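Chapter 5 - Buying a Two-Armed Bench Kit
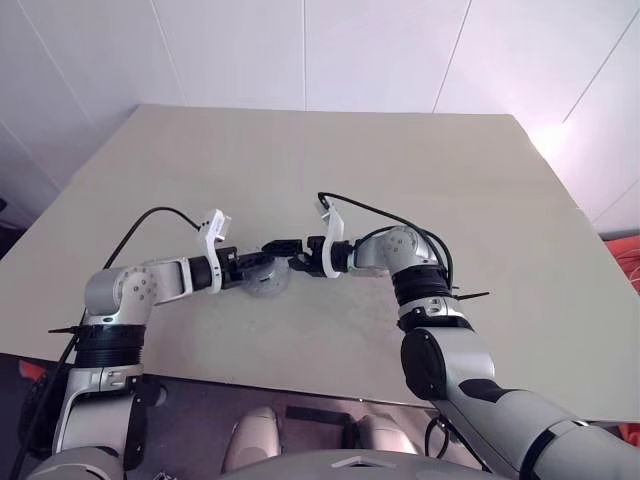 Kieran Wragg

Two arms, one table, one small part held between the grippers. Most of what you pay for in a kit like the Lovier happens in that gap. Keep it in mind through this chapter, because the brochures won't talk about it much.

Chapter 4 dealt with single arms. Cheaper, easier to set up, fine for picking and placing. But plenty of shop jobs need a second hand - holding a lid, turning a cap, passing a part across. So, two arms. And twice the cable.

Look at the cables first, always. On these arms a black one loops up and over to the left gripper in a wide curve. Will it clear the other arm at full reach? Ask the seller. Elness quotes a reach of 770 mm per arm and says nothing about cable slack, wich is typical.

Things we'll cover:

5.1 Reach and overlap
5.2 Grippers, and what a spare set costs
5.3 Cable runs
5.4 Table height and colour
5.5 Service plans - Parsons and Umuser compared

Section 5.5 is the long one. Parsons charges $300 a visit, Umuser wants a yearly contract. Neither is wrong, depends on your your hours.

Before you read on, try Exercise 17 from the last chapter again, this time with two arms sharing the same table. Write down where they would meet. Keep the sketch, you'll need it in 5.1.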